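Vorkimetti (TV series)

Vorkimetti is a crime drama set in the made-up harbour town of Rodbridge, and I've been looking after this entry on our fan wiki since the second series, so forgive me if I get carried away in places. It ran for 3 series and 15 episodes in all, every one of them under an hour, and it was made by Zirov, a small production company that had only done cookery and quiz shows before (you can tell in the first episode, the lighting is very bright!).

The story follows a family of ferry operators who find out that their late grandfather owed money to half the town. I won't spoil who he owed the most to, but the clue is in the opening titles if you go back and look.

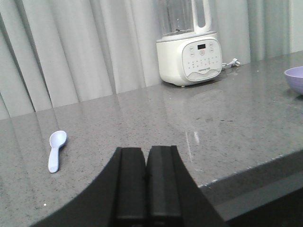 Series two is the one most people remember. It moves the action to the Kongkaew, a restaurant boat moored across the water, and it's where the family finally start talking to each other, mostly by shouting. I love it. The third series is slower and I know plenty of viewers gave up, but please stick with it, episode four is a cracker.

Cancellation came in November, with the ferry still stuck halfway over and the ledger missing. A petition for a proper ending reached 4,000 signatures, and Zirov answered with a script book of 163 pages that included the unfilmed last episode. It's out of print now and my own copy is falling to bits.

Episode guide

See the separate page for each series. The series three page still needs a music list, so do add to it if you recognise the song in the car park.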